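Brellthorpe College
Department of Applied Crafts and Materials
Course 224: Wood in the Home and Workshop
Handout 4: Wood Surfaces, Moisture and Finish

Scope of this handout

This handout accompanies the fourth lecture and should be read before the practical session in September. It covers the movement of wood across the grain, the choice between oil and film finishes, and the routine care of solid tops. Students who missed Handout 3 (Joints and Glue Lines) should read it first. The terms "face," "edge" and "end grain" are used in the same sense throughout.

1. Wood and moisture

Wood takes up moisture from the air and gives it back. A board kept in a heated room through the winter will be narrower at the end of the season than it was at the start. The change along the length of the board is so small that it may be ignored for most furniture. The change across the width may not be ignored.

The amount of movement depends on the species, on the way the board was cut from the log, and on the difference between the driest and dampest conditions the piece will meet. Flat-sawn boards move more across their width than quarter-sawn boards of the same species and are also more likely to cup. A finish slows the exchange of moisture but does not stop it.

It follows that a solid top must never be fixed rigidly to its frame across the full width. Slotted screw holes, wooden buttons or metal clips all allow the top to shift. Where a top has split along a glue line, the fastenings should be examined before the glue is blamed.

2. Built-up tops

A butcher-block top is made by gluing many narrow strips side by side. Strips from different boards tend to pull in different directions, and the finished panel generally stays flatter than one made from a few wide boards. It still expands and contracts as a whole. Students sometimes assume that a laminated panel is stable in the way that plywood is stable; this is an error and loses marks every year.

Strips may be laid with the face grain, the edge grain or the end grain upward. End grain is kind to knives and hides cut marks, but it drinks oil quickly and requires more frequent attention. Edge grain is the usual choice for counters and work tables. Face grain shows the figure of the wood to best effect and dents most easily.

3. Oil finishes

A drying oil, such as linseed or tung, hardens within the upper fibers of the wood. A non-drying oil, such as mineral oil, remains liquid and must be renewed. The following procedure is used in the workshop for drying oils.

Sand with the grain, finishing at 80 grit for rough benches and considerably finer for tables.
Remove all dust with a cloth.
Apply a generous coat and leave it for the time given by the maker.
Wipe off every trace of surplus oil.
Allow to cure fully and repeat. A minimum of 2 coats is expected for assessed work.

Rags wetted with drying oil can heat up and ignite without a flame. They must be laid flat outdoors to dry or placed in the lidded metal bin by the door. Students who leave rags on a bench will be asked to leave the session.

4. Film finishes

Varnish and lacquer form a layer on top of the wood. They resist spills better than oil and need little care while the film is sound. Once the film is broken, however, water can creep beneath it, and the damage is difficult to repair in one spot - the whole surface must often be stripped. For this reason the department recommends oil for tops that will see daily work.

5. Stains and wear

Faint marks are to be expected on any pale top in regular use and are not in themselves a reason to refinish.

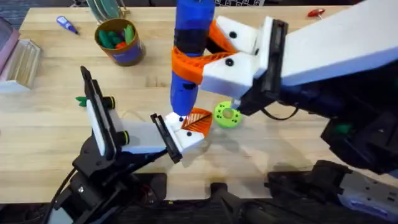
Tien-fu Chien objected in last year's seminar that this advice is too lenient, and that a dark ring left alone for a season will have gone deeper than sanding can reasonably follow. The point is a fair one where iron is involved, as wet steel or cast iron reacts with the tannin in oak and certain other woods. Such marks should be treated promptly with oxalic acid, under supervision and with gloves. Pale rings in a film finish usually lie in the finish itself and call for no sanding of the wood.

6. Preparation for the practical

Each student should bring one offcut of solid wood, planed on both faces. The moisture meters will be issued by Lurdes Sampaio at the start of the session and must be signed for. Readings are to be entered on the sheet supplied, with the species and the direction of the grain noted beside each one.

Reading: Course reader, chapters on seasoning and on surface finishing. Questions on this handout may be put to Hawi Woldemariam during office hours.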